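Una tarde en la jornada de puertas abiertas de Zellthorpe

20 de febrero de 2023

Llevaba desde diciembre diciendo que no iba a ir. La invitación de Zellthorpe prometía "manipulación bimanual de objetos deformables en entornos reales", y cuando leo entornos reales en una invitación ya sé que me van a poner delante de una mesa muy limpia. Pero me insistió Jin-sol Yeo, que trabajó conmigo en la época de las cintas transportadoras y ahora anda metida en esto, y además quedaba a dos paradas de mi casa. Así que fui.

Primera media hora, lo de siempre: café, acreditación con el nombre mal escrito y un vídeo con música de gimnasio. En el vídeo todo sale a la velocidad que conviene. Pregunté si estaba acelerado y me dijeron que "ligeramente". Apunté ligeramente en la libreta, entre comillas.

Luego nos pasaron por grupos a las mesas. La de la entrada era de clasificación de piezas, con una pinza que llaman Pondik, y no tiene mucha historia, eso lo hemos visto todos. La que yo quería ver era la segunda, la de los cables, porque los cables son el sitio donde estas cosas se estrellan. Una caja es una caja la cojas por donde la cojas. Un cable lo tocas por un extremo y se te mueve el otro, se engancha consigo mismo, se gira. Quien haya guardado las luces de Navidad sabe de qué hablo.

El que explicaba era Obaidul Thambiah, un hombre paciente, hay que reconocérselo, porque el grupo preguntaba de todo y casi nada tenía que ver con los cables. Dos brazos, una mesa de madera y cable negro con sus conectores. Nos dijo que el sistema de control se llama Zako y que lo habían entrenado con 843 demostraciones hechas por personas. Un señor de mi grupo dijo que le parecían muchas. A mí me parecieron pocas, y se lo dije a Thambiah, y me contestó que dependía. Pues claro que depende.
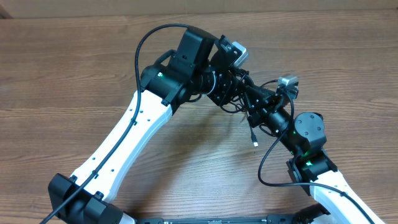
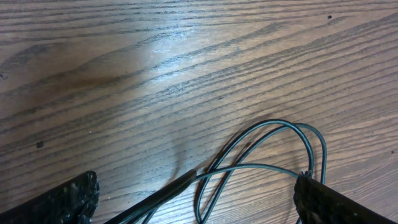

Los dos brazos y, en las otras tres, el cable visto desde la muñeca.

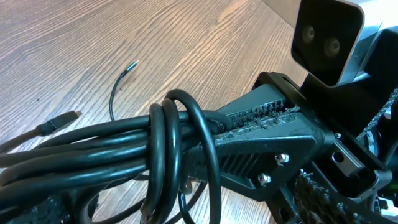
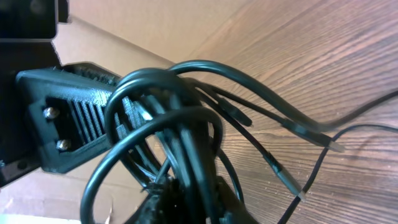

Pregunté por la tasa de éxito y la respuesta fue larga. Resumo: de 331 intentos en las últimas semanas, "la mayoría" habían salido bien. Pedí el número. No lo tenía a mano. Una persona que sabe de memoria cuántas demostraciones ha usado y cuántos intentos ha hecho, y no sabe cuántos han salido bien – en fin, cada cual que saque sus cuentas. También pregunté qué cuenta como éxito, porque no es lo mismo levantar un cable que dejarlo recogido de manera que otro pueda usarlo mañana sin acordarse de tu familia. Ahí Thambiah fue más claro: cuenta si el manojo queda agarrado y no se suelta al moverlo. Bueno. Es un criterio, aunque yo en un taller no se lo aceptaría a un aprendiz.

Lo que sí me gustó, y lo digo porque luego me acusan de ir a estos sitios con el texto ya escrito, es que no escondieron los fallos. En mi turno hubo dos intentos en los que el cable acabó otra vez en la mesa, y nadie corrió a tapar la pantalla. Thambiah paró, recolocó y volvió a empezar. He estado en demostraciones donde justo entonces se iba la luz.

El precio, eso sí, lo tuvieron guardado hasta el final. Unos 3.000 euros por brazo, sin cámaras, sin ordenador y sin la persona que está al lado con cara de preocupación, que por lo que vi hace bastante falta. Jin-sol dice que eso es baratísimo y que hace unos años no compraba uno ni la muñeca. Tendrá razón. Pero si me pongo a pensar en quién necesita hoy dos brazos para recoger cables en una mesa, la lista me sale corta, y en casi todos los talleres que conozco primero haría falta cambiar la iluminación.

A la salida nos dieron una encuesta. En "¿recomendaría esta tecnología a su empresa?" solo se podía marcar sí o sí, más adelante. Marqué la segunda.

Jin-sol quiere que vuelva cuando tengan montada la parte de enchufar los conectores. Le he dicho que me mande antes los números, todos, y que entonces hablamos.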